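"The hand is faster than the joystick"
A talk with a demonstration lead at Kerus about teaching robots without programming them

The company Kerus has its workshop on the upper floor of a former print house in Rovville. The woman who receives me is responsible for demonstrations, which means that she and her small group show tasks to robots for a living. She asked that I do not print her name. Her mother still believes that she works in accounting, and she would like to explain it herself one day.

Before Kerus she was an occupational therapist for eleven years. I ask her if this is a usual way into robotics.

"No," she says, and laughs. "But in therapy I spent my days looking at how a person takes a cup. Where is the thumb, when does the wrist turn, does the shoulder come up. When a patient could not do it, I had to break it in pieces and show it slowly. So when they explained me the job I thought, I know this job already, only the patient has changed."

Kerus works for companies that want a robot arm for jobs which are simple for people and difficult to write down. The largest customer at the moment is Tymoshchuk, a laundry that washes for hotels and clinics. The robot there should take small towels out of a bin, one by one, and lay them at the start of a folding line. It is a task that a new employee learns before the first coffee break.

For this the group has used two methods, and most of our conversation was about the difference between them.

The first was remote control. The person sits in front of two handles, moves them, and the arm on the other side of the table follows. Everything is recorded, the movement of the arm together with the pictures from its cameras, and later a model is trained on the recordings. She speaks about this method with respect, but without much love.

"You feel like you have thick winter gloves and somebody else's arms. There is a small delay. You cannot feel the towel. After one hour you are tired here," and she puts two fingers between her eyebrows, "because you do all with the eyes. My best operator could make 20 good demonstrations in an hour. My worst was me."

The second method is the one they use now almost every day. The person holds a gripper directly in the hand, without a robot on the other end. It opens and closes by a trigger, and a wide-angle camera sits close to the fingers, so the recording shows what the robot would see if the gripper was mounted on its wrist. In the house they call their version the Falow. The name comes from a spelling mistake in the first order form, where somebody wanted to write "follow."

"With the Falow the same operator makes 44 in an hour, and she can talk to me in the meantime. You feel the weight. If the towel is caught on something, your arm knows it before you have thought about it, and it gives a little shake. This shake goes in the recording. With the joystick nobody was doing the shake."

I wanted to know why the shake is so important. She takes a towel from a pile on the table and lets it hang from two fingers. A second towel is hanging from the first, held by a corner.

"At Tymoshchuk this happens all the time. In the beginning the robot brought two towels and the folding machine stopped. The engineers wanted to add a rule, with a scale that measures the weight. I said, please wait one week, we will show it. We recorded only this, two towels, shake, one falls, continue. I did it on a Sunday alone with the radio."

She does not want to make it sound too easy. The method has its own problems, and a good part of them come from the human body. A person can turn the wrist in ways that the robot cannot. A person also leans forward, walks around the bin, moves faster than the arm is able to follow. Such recordings look very natural and are useless.

"So I have to teach the people to be a little bit robot before they teach the robot. Elbow quiet. Do not throw. When you arrive at the object, arrive, do not fly over it and grab. The first day everybody is insulted by this." 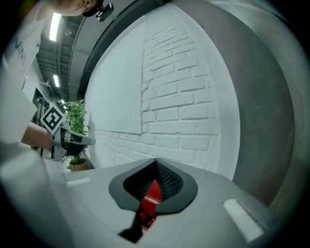 New people in the group begin with half a day of only moving. They take nothing and put nothing, they only go from one point to another until the speed is regular. After this come hard objects, then soft ones. She lets them watch their own recordings in the evening, and she says that this is the moment when most of them understand the work. From the side a person looks careful. In the recording the same person is often in a hurry.

"Also you see what is missing from the view. I had a man, very skilled, who always held the gripper so that his own finger made a shadow on the object. He could not know it, he was looking from above like all of us. The robot does not have his finger. It learned that before you grasp, it becomes dark. Then at the customer it was never dark, and it waited."

How did they find the reason?

"Slowly," she says. "Three days. We changed the towels, the bin, the light. Then one of the students looked through the recordings of this man only and said, why is it always evening?"

The position of the hand in the room is another subject on which she can talk for a long time. The camera sees the surroundings, and from them the software calculates how the gripper has moved. For this it needs things to look at. A clean white room, which is what visitors expect, is the worst place for it. In a room with pipes, corners, plants and other ordinary things it has an easier life. When the software loses the way, the recording is thrown out, even if the movement was beautiful.

For the Tymoshchuk project the group has recorded 1,209 demonstrations, and 300 of them were removed again. I say that this seems to me a lot. She shrugs.

"Some were lost tracking. Some were double, where the person forgot to stop. And a part I took out because I did not like them. The engineers do not enjoy when I say this. They ask me for a criterion. I tell them, watch it, she hesitates over the bin. She does not know which towel she wants. If you show hesitation one hundred times, you will get a robot which hesitates, and it is the most terrible thing to stand beside. It goes left, right, left. The people at the laundry called it 'the shopper.'"

They trained once with her selection and once with everything. She gives me no numbers from this comparison, because the laundry has not agreed to it, but the selection stayed.

I ask about the employees of the laundry, who after all are the ones who know how to take a towel from a bin. She becomes more serious. In the first months, the demonstrations were made only in Rovville by her own people. In November they brought two Falow grippers to the laundry and asked who wants to try. The first answer was silence. Then a woman from the early shift took one, and it became clear that she did not take towels from the top of the pile, as everybody at Kerus had done. She took them from the side.

"From the side there is nearly never a second one hanging. We had made all this work for the shake, and she did not need it. I was a bit ashamed. We paid for her hours, of course, and for the others who came after. There was a discussion if this should be a higher wage than for the normal shift. I was for it. It is now higher, not so much as I wanted."

Do these employees fear that they are teaching the machine that will replace them?

"Some of them asked me exactly this, and I do not have the right to say no, because I am not the one who decides. What I know is that the bin station is the place from which people go to the doctor with the back. The laundry has put in writing that nobody from this station is dismissed in the time of the project. After the project, I cannot tell you. I told them the same sentence."

Remote control has not disappeared from the workshop. The two handles are still used when the robot is already able to do the task and fails only at one place. Then the operator lets it run, takes over shortly before the mistake, corrects it, and gives it back. For this, she says, the hand-held gripper does not help, because the mistake belongs to the real arm with its real joints.

"The hand is faster than the joystick, yes. But the joystick knows where the robot has its limits. So in the morning mostly hand, in the afternoon we sit down and repair."

The next task is pillow cases. I imagine that after the towels this is a small step, but she shakes her head at once. A pillow case has an inside, and the gripper must find the opening. In the first trials, people used the left hand to help without noticing it, so the group now works with a gripper in each hand. Training the people takes more time than before, and there are again many recordings which she does not like.

"With two hands everybody has a lazy one," she says. "My left one, for example, is only there as a guest."

At four o'clock the next pair of operators comes up the stairs and she has to go. At the door she shows me again how to approach a towel, elbow quiet, with nothing in her hand.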